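Home | Make It | Ask Us | Games | Clubs

How do you teach a robot to carry a tray?

A robot does not know what a tray is. It does not know that glass breaks, or that a tray should stay level. Somebody has to show it.

Duangjai Inthanon and Montri Chaiyaporn are building a small robot in a workshop they share with other makers. It has two arms, and they call it Ikura. They want Ikura to set a table.

First they pick one job and keep it simple. A plain white table is a good place to start. If the table were covered in books and pencils, Ikura would have more things to sort out before it could find the glass.

Next, a person does the job by hand while a camera looks down at the table. The camera sees close to what the robot will see later. One try is called a demonstration. Montri did 25 in one afternoon, and his arms got tired.

Then the computer studies the demonstrations. It looks for what stays the same each time, such as where the hands go when they reach for a tray. This is called training. It took Ikura's computer nearly 48 hours.

Last, Ikura tries. When it gets something wrong, the builders go back and record more. They are hoping to reach 100 demonstrations. 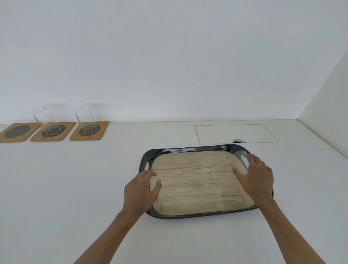 DMYTRIV, 7 September 2022

Two hands reach for the tray, one toward each end. The glasses are standing on their coasters near the wall. The dark lines on the table make a rectangle with nothing in it.

You can try this at home with a plastic cup. Ask a friend to be the robot and close their eyes. Tell them how to pick up the cup using only words like "left," "down" and "close your hand." Count how many words you need.

Shares 50 | Comments 4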